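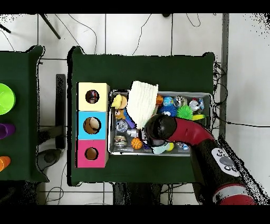 Me escribe Peiyu Wan que el combo del mirador Torkberg "se paga solo" con el vale de compras. Pues he hecho la cuenta y no me sale.

Entrada suelta al mirador: 63 euros. Combo con vale: 72. El vale es de 10... perdón, el vale "de hasta 10", y solo en las tiendas de la planta baja, con compra mínima de 100. ¿Quién se gasta 100 euros en imanes?

Y encima caduca el mismo día a las 20:00. Si subes a ver atardecer, que es cuando apetece, bajas con las tiendas echando el cierre.
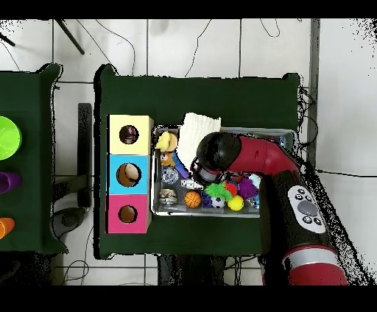 Una lectora me contesta que con el pase rápido al menos te ahorras la cola. A ver. Te ahorras la de la taquilla. La del ascensor la hace todo el mundo, con pase o sin él, y en mayo me comí unos 2 cuartos de hora de pie.

También lo venden con el paseo en barco de Kotum. La letra pequeña dice "sujeto a disponibilidad" y la hora te la asignan ellos. Yo pedí por la tarde y me dieron las 9:15.

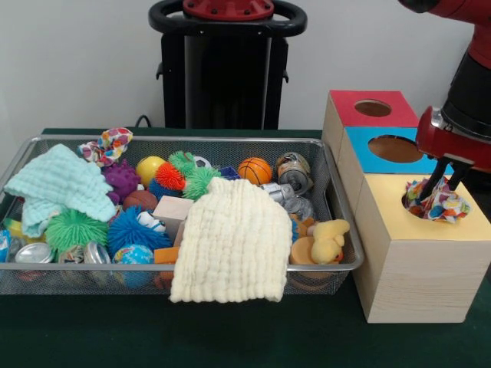

Según Qiu, comprando en la web de Rornura sale más barato que en taquilla. Lo he mirado: mismo precio hasta la última pantalla, y ahí aparecen los gastos de gestión.

Si queréis subir, subid, las vistas están bien. Pero entrada suelta, y el café fuera. Sigo esperando que Torkberg me responda al correo sobre el vale.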